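Postero opens its Flelbridge workshop for a December look at whether machines can do the chores yet

FLELBRIDGE – My name is Senad Vlachou, I run the chores program at Postero, and I've been told a press release should say its news in the first paragraph. So: this December we're opening our Flelbridge workshop to the press and to anybody in town who'd like to come, and we're publishing the results of our first full round of tidying trials the same day. The good numbers and the bad ones are going up together.

The question I get asked more than any other (at the dentist, at my kid's swim meet, by the man who fixed our roof) is when a robot is going to do the housework. My answer for now is that it'll do a little of it, slowly, if you set things up nicely first. I know that's a strange thing to put in a press release! But I've read plenty of the other kind, and I think people can handle it.

For this round we stuck to one chore, picking up small stuff and putting it somewhere else. Anyone with a junk drawer knows the job. We also tried the shop-floor version, sorting mixed items from one container into another, which our partners at Corrigan care about a lot more than they care about my junk drawer. We ran 300 attempts. In 229 of them the arm picked up the item it was asked for and let go of it in the right place with no help from us. The rest were misses, drops, or times when one of us hit stop.

I'm happy with 229. A year ago I would have been thrilled with it. But think about what it would mean at home – if I dropped that many of the things I picked up, my family would ask me to please sit down. And these were single items, one at a time, with plenty of light and no dog.

Blocks were the easy part. They have flat sides, they don't bend, and they mostly stay where they are until you grab them. Anything soft or see-through gave us a much harder time, and so did anything that had ended up against a wall, where the fingers don't have much room to get around it. Long things with a fat end and a thin end are their own headache, too. You and I pick up a hairbrush by the handle without thinking. The software has to work out where the handle is, which way it's pointing, and whether the thing is going to swing around once it's in the air, and it sometimes decides the bristles look just fine.

Speed is the other part I want to be plain about. I can clear a bin of odds and ends while I'm on the phone. The arm can't come close to that, and I wouldn't want it to yet, not at the speeds where a bad guess starts throwing toys. Corrigan's people have been very patient about this. They tell me that on a night shift a slow sorter that keeps going would still be worth having, so that's where I expect the first real use to be. Kitchens and kids' bedrooms come a good while later.

We're calling the next stage of the work Forkau (long story, and it involves a typo). It adds 100 everyday items the system hasn't handled before, and we'll let the items touch and overlap, the way they do in real life. I fully expect the success rate to go down at first. When it does, we'll publish that as well, and you're welcome to call me up and tease me about it.

On the open day we'll start at 2 in the afternoon. I'll give a short talk, then we'll run the arm live with no edits and no second takes. You can bring something small from home for it to try. Please leave glass, food and anything sharp behind, and don't bring anything you'd be sad to see dropped. Kids are welcome as long as they stay behind the line with a grown-up. Parking is in the back lot, and the side door will be propped open.

Reporters who want the full results table ahead of time can write to the Postero press desk, and we'll send it with the list of items and our notes on each failure. I'm glad to talk on the phone too. Mornings are best for me, before the arm is running and I can't hear a thing.

About Postero: we're a small automation company in Flelbridge working on picking and tidying for homes and shops. The tidying trials were carried out with support from Corrigan.

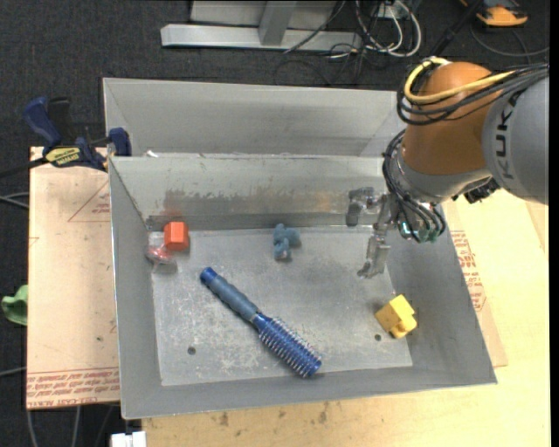
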